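# Como é feito um tampo de mesa de madeira

Um tampo de mesa parece uma peça simples: uma superfície plana e horizontal, à altura das mãos. Para cumprir essa função durante muitos anos, tem de resolver alguns problemas técnicos. Este texto explica quais são.

## Porque se usam várias tábuas

Uma árvore tem um tronco redondo. Quando o tronco é serrado ao comprido, obtêm-se tábuas. A largura de cada tábua depende da grossura do tronco, e poucas árvores são grossas o suficiente para dar um tampo inteiro de uma só vez. Por isso, o marceneiro coloca várias tábuas lado a lado e une-as pelos bordos.

A linha fina que fica entre duas tábuas chama-se **junta**. Numa junta bem feita, os dois bordos encostam em todo o comprimento. Para isso, são aplainados antes da colagem, ou seja, uma lâmina retira camadas muito finas de madeira até o bordo ficar direito.

## O que são os veios

As riscas que se veem na madeira chamam-se **veios**. Mostram a direção em que cresceram as fibras da árvore. As fibras são tubos minúsculos e compridos que, na árvore viva, transportavam água desde as raízes.

A madeira resiste melhor a dobrar-se quando apoiada ao longo das fibras. Por essa razão, as tábuas de um tampo costumam ser colocadas com os veios todos na mesma direção.

## A madeira mexe-se

A madeira cortada continua a absorver e a libertar humidade do ar. Com ar húmido, as fibras incham e a tábua fica um pouco mais larga. Com ar seco, encolhe. No comprimento, a mudança é muito pequena.

Na oficina Busuretti, o marceneiro Ojārs Paju regista estas mudanças numa tabela. Uma das mesas dele mede 2000 milímetros de comprimento e as suas tábuas têm 197 milímetros de largura e 22 milímetros de espessura. Quando o tempo fica seco, só a largura muda o bastante para se notar com a régua.

Um tampo preso com demasiada rigidez pode rachar. As ferragens que o ligam às pernas têm, muitas vezes, furos alongados, onde o parafuso pode deslizar um pouco.

## O acabamento

A madeira sem proteção absorve líquidos. Um copo de sumo entornado pode deixar uma mancha difícil de tirar. Existem dois tipos comuns de acabamento:

- **Óleo:** penetra na madeira e enche parte dos espaços entre as fibras. Tem de ser aplicado de novo de tempos a tempos.
- **Verniz:** forma uma película sobre a superfície. Protege bem dos líquidos, mas os riscos são mais difíceis de reparar.

Antes do acabamento, o tampo é lixado. Começa-se com lixa grossa e termina-se com lixa fina, sempre no sentido dos veios. Lixar atravessado deixa riscos visíveis.

## Objetos em cima da mesa

Uma taça, um copo ou uma embalagem ficam parados porque o tampo empurra cada objeto para cima com uma força igual ao peso dele. Se o tampo estiver inclinado, os objetos redondos começam a rolar.

Um objeto cilíndrico deitado rola com mais facilidade do que uma barra achatada. A barra apoia uma face inteira na mesa. O cilindro apoia apenas uma linha estreita.

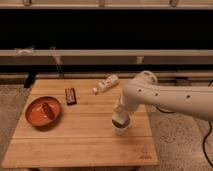

**Porque é que se deve limpar logo a água entornada numa mesa de madeira?**

A água que fica parada pode entrar nas juntas e nos pontos onde o acabamento está gasto. As fibras incham nesse sítio, a superfície fica irregular e pode aparecer uma mancha. Limpa-se com um pano macio e deixa-se secar ao ar.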